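Every pop act now sells a "final" reunion show, and I have stopped believing the word.
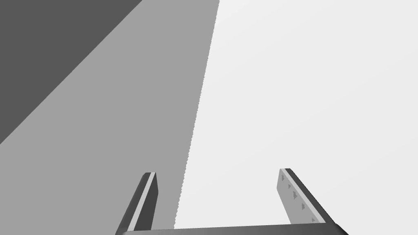 DRURKENT, Dec 1, 2018 — Arna said goodbye in March. Now the group is back at the Drinon for five nights, with seats at $112. Fans I know paid without blinking. I'd like to hear what is new in the set first.
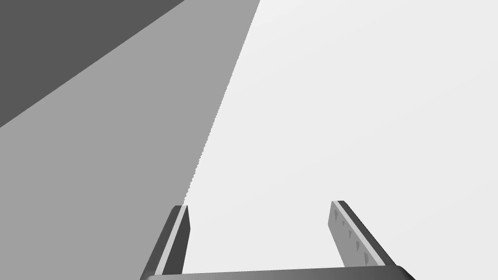
Singer Ximeng Han calls the run "a gift." Maybe. Gifts don't usually carry a booking fee, and four of the songs on the last tour were sung to a backing track. The teaser talk is all about staging, as if we'd pay to look at a gripper with two gray fingers so long as someone called it a farewell. I would take nine songs and a live drummer. If Taipe gets the same show next, I'll skip that one too.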